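Home | Units | Handouts | Timetable | Contact

We use cookies to remember your settings. Accept | Manage

Retail and Luxury Goods, Unit 5 handout: Pricing a leather goods line

Read before the seminar. Bring a calculator.

The case this week is Grusden, a maker of handbags and small leather goods. It sells through its own shops and through two department store groups, Emton and Sarpong. The numbers are simplified for class.

1. Where the margin goes

A Grusden card holder sells for 80 dollars in the company's own shops. Materials and labour come to 17 dollars. Students often stop there and call the rest profit. Rent, wages, packaging, repairs and advertising all have to come out of it first.

Through a department store the sum changes. Emton keeps 46 per cent of the ticket price. Work out what Grusden receives on one card holder, then take off the making cost. Do this on paper before reading section 2.

2. Wholesale or concession

Under wholesale, the store buys the stock and owns it. It may mark it down at the end of the season. Under a concession, the brand keeps ownership, pays for its own staff and hands over a share of sales. Sarpong moved Grusden to a concession in May. Grusden now sets the price on that floor, but it also carries the unsold stock.

Markdowns matter more for this kind of product than for groceries. A customer who has seen a bag at a third off tends to wait for the next sale. Look back at the Unit 3 notes on reference prices if this is unclear.

3. The entry line

Grusden launched a cheaper canvas range called Susico. Almost 70 per cent of Susico buyers in the first season were new to the company. The open question is how many went on to buy leather. Grusden did not track this in its first year, so any answer you give has to state its assumptions.

Arguments for keeping the two names apart: different colours, different shops, different service. Arguments against: cost, and the loss of the parent name on the label.

4. For the seminar

Prepare one page on whether Susico should be sold at Emton. Use the wholesale terms in section 1. Spelling of brand names should follow the handout.

Comments

"Is the Emton share taken before or after sales tax?"

"Before tax, it's in the Unit 4 notes."

"Could the Unit 3 link be fixed please, it goes to the timetable."

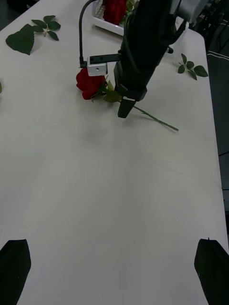 Pages should be single-sided, with your working for section 1 attached at the back. Late pages can be handed in at the next seminar but won't be discussed in class.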